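Speaker notes - family cooking night, second half

Slide 7. Packing lunches the night before.
Start with the question from the Gasham group: how far ahead can you pack? My answer is one night for anything with bread, two for rice or pasta salads if the fridge is cold. Don't read the slide out.

Mention Itziar Cifuentes's trick of putting the tomato in its own small tub. Her kids stopped bringing sandwiches home after that.

Slide 8. Vegetables they'll eat cold.
Roasted pumpkin, snow peas, corn on the cob cut into rounds. Capsicum if it's red - the green came home untouched in our house for most of March. Pause here for other people's lists.

Slide 9. Cost.
Six serves of the chickpea fritters, freezer friendly. Use 100 grams of grated zucchini, squeezed hard in a tea towel. Say the squeezing part twice. Handout has the full recipe.

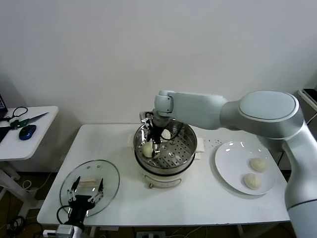

Slide 10. Leftovers for breakfast.
Amanuel Teshome will talk for a few minutes on what his family does with last night's flatbread: torn up, warmed in a pan with butter and spice, yoghurt on top. Hand him the clicker.

Slide 11. Questions.
Likely ones are nut-free swaps and fussy toddlers. For toddlers, keep to the point about small serves and offering it again next week. Finish by 8.30 and remind people to take a handout.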